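Publications > Working Papers > Noise in Shared Rooms > Section 3

3. Background Noise and Reading in Shared Rooms

3.1 Rooms and readers

The study took place in two buildings, Sulley and Pinley. Both were put up as offices and later divided into shared rooms of different sizes. Sulley has suspended ceilings and carpet tile in most of its rooms. Pinley has bare concrete overhead and hard floors. We chose the two buildings because their ventilation comes from the same type of central unit, so the steady part of the noise was close to the same in both. What differed was how long speech carried before it died away.

A total of 102 adults took part. All reported normal hearing and read English daily at work. Each person read short passages in one room of each building and answered questions on them in writing. The passages were taken from a set prepared by Yurchenko for an earlier study of train passengers. They deal with everyday subjects such as renting a home, mending shoes, and planning a bus route. No passage was longer than 400 words, and no reader saw the same passage twice.

Readers were told to work at their normal pace. They could go back over a passage as often as they liked but could not take notes. Those who wore headphones at work were asked to leave them off.

3.2 Sound conditions

Three conditions were used: ventilation only, ventilation with speech in English, and ventilation with speech in a language the reader did not know. The speech was recorded by Kaneko and Charvát in a small treated room and played through one loudspeaker placed behind the reader. We did not use live talkers. In a pilot run they changed their level from one session to the next, and two of them began to whisper when they saw people reading.

The level of the speech was set at the reader's chair before each session with the sound meter on a stand at ear height. Doors were kept shut. Sessions in which an alarm, a delivery, or outside construction could be heard were dropped and run again with a new passage.

Table and desk surfaces were not matched across rooms. They ranged from light-colored wood (Figure 3, first and third views) to painted steel. A hard surface near the reader can add an early reflection, but the effect on the measured level was smaller than the normal drift of the meter, and we made no correction for it.

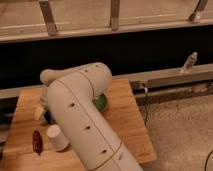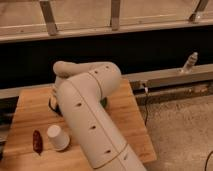
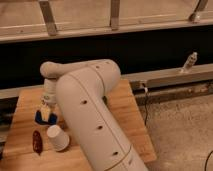 Figure 3. Room Acoustics Group, Department of Building Studies

3.3 Results

Speech in English slowed reading in both buildings. The slowing was larger in the carpeted rooms at Sulley, where single words could be made out clearly, than in the harder rooms at Pinley, where the echo blurred them. This agrees with the view that the meaning of overheard speech does more harm than its loudness. Speech in an unknown language had a small effect on time and no clear effect on the written answers.

The pattern held for most readers but not for all. In a group of 24 who said they usually worked in open offices, the gap between the two speech conditions was narrow. Minami has suggested that these readers had learned to ignore talk of any kind. Our data cannot settle the point, as we did not ask how many years each person had spent in such an office.

Ratings of annoyance did not follow the reading times. Readers at Pinley called the rooms louder and less pleasant, even where they read faster. Several wrote that the echo made them feel they were in a hallway. When rooms are planned from comfort surveys alone, a change that raises the ratings may also make nearby talk easier to follow.

3.4 Limits

All sessions were held in the morning, and most in October, when the ventilation ran at its middle setting. Noise in winter would be higher. The loudspeaker stayed in one position, while talkers in a real office move and turn their heads. Mühlbauer is now repeating the English condition with two loudspeakers and a longer set of passages, and her measurements will be reported separately.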